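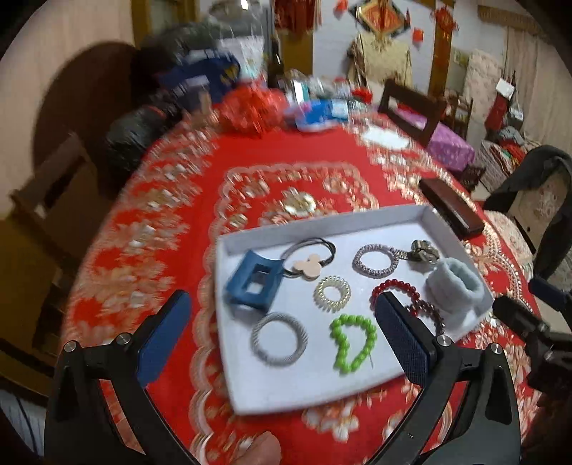 Onwood Home Services Desk
Case 272 — Accessories tray: items tangling, thread damage on one beaded bracelet
Category: Small storage, personal accessories
Status: Closed, with one item outstanding
Opened: 14 May 2023

Summary of the request

The member keeps bracelets, hair ties and other small accessories together in a shallow white rectangular tray on a table. The member reports that items catch on one another and that a lime green beaded bracelet has a loose thread end. The member asks whether the tray can remain in use, how the contents should be arranged, and whether the green bracelet should be worn in its present state.

Items covered by this case

Blue curved rectangular item with a rectangular opening in the center
Dark multi-strand elastic band with a beige mouse-head charm
Pale gold spiral coil hair tie
Silver-grey round bracelet, twisted surface
Lime green bracelet, round beads
Deep red bracelet, glossy beads
Brownish-red beaded bracelet
Grey-mauve braided bracelet with a faceted piece attached
Pale grey-blue fluffy fabric band

The member confirmed by telephone that no other accessories are to be considered under this case. A jewelry box kept in another room is covered by a separate case.

Entry 1 — Intake

The member states that the tray was purchased from Foraro to replace a drawstring pouch. In the pouch, the elastic band and the coil hair tie had wound themselves around the bracelets, and separating them took up time in the mornings. The tray was expected to resolve this. Tangling has become less frequent but continues whenever the tray is carried from the table to the bedroom.

The member was asked not to pull on the thread of the green bracelet and not to trim it before further advice. The member agreed.

Entry 2 — First assessment

The tray is suitable for the purpose. Its raised walls are sufficient to keep bracelets from sliding onto the table, and its size allows the items to be laid out with space between them. No replacement is recommended.

The following points were noted for the member's attention.

The strands of the elastic band can pass around beads and around the facets of the braided bracelet's attached piece. These two items should not be stored in contact with each other.

The coil hair tie has ridged loops that will hold on to fine fibers. It should be kept apart from the fluffy band.

The lime green bracelet lies in an uneven shape, drawn inward on one side. This may be only the way it was set down. The desk cannot determine from this alone whether the cord has shortened or a knot has moved, and a check by hand was requested.

Entry 3 — Check of the green bracelet

The member was given these instructions:

Place the bracelet on a folded hand towel.
Hold the beads on either side of the thread end between finger and thumb.
Look for a knot between the beads. Do not stretch the bracelet to find it.
Move each bead a small distance and note whether any cord shows.

The member reported that a knot was present and appeared complete, with the tail extending from one side only. No bare cord was seen elsewhere. When laid flat again and eased outward with a fingertip, the bracelet took a rounder shape without resistance.

Assessment: the loose end is the tail of the knot and not a break. The bracelet may be kept in the tray. It should not be worn until the tail has been secured, as it could catch on a sleeve and loosen the knot.

Entry 4 — Arrangement of the tray

The member asked for a fixed arrangement that would be easy to restore after use. The desk recommended the following.

Elastic band and coil hair tie: one end of the tray, side by side and not overlapping.
Fluffy band: the opposite end. It may be stood upright against the wall of the tray if the member prefers, as this takes up less floor area.
Beaded bracelets: together in the middle, each laid flat as a ring. The two red bracelets may touch.
Silver-grey bracelet and braided bracelet: one on each side of the beaded group, with the faceted piece turned toward the tray wall.
Blue item: any free corner.

The member asked whether dividers were necessary. The desk advised that they were not, but that a liner would limit movement during carrying. A thin felt sheet cut to the inside measurements is adequate. The Nalska liner mentioned by the member is supplied in one size only and would have to be trimmed.

Entry 5 — Follow-up

The member tested the arrangement for 14 days. During this period the tray was left on the table and was not carried. No tangling was reported. The member then carried the tray to the bedroom with no liner in place, and the elastic band shifted against the green bracelet. The charm was lying on top of the beads on arrival. The two were separated without difficulty.

The member was advised to leave the tray on the table — where the accessories are put on in any case — until a liner has been fitted. If it must be moved, it should be held level with both hands, and the elastic band should be taken out first.

Entry 6 — Additional question

The member asked whether the red and brownish-red bracelets could mark the white floor of the tray. The desk has no information on the finish of either bracelet. The member was advised to wipe a few beads of each with a slightly damp white cloth and to look for color on the cloth. Neither bracelet left a trace. No further action was required.

Entry 7 — Repair referral

The green bracelet was referred to the Berrada repair counter for the knot tail to be secured. The member was asked to bring the bracelet in a small lidded container, separate from the other items, and to state that the beads are not to be restrung unless the knot fails on inspection.

Outcome

Tray retained in its present use.
Arrangement accepted by the member.
Liner to be fitted by the member.
Green bracelet: repair outstanding. The counter has given October as the expected month of return, owing to existing orders.

The case may be reopened on request by quoting the case number. If the thread end lengthens or cord becomes visible between the beads before the repair is carried out, the member should place the bracelet in a closed container and contact the desk.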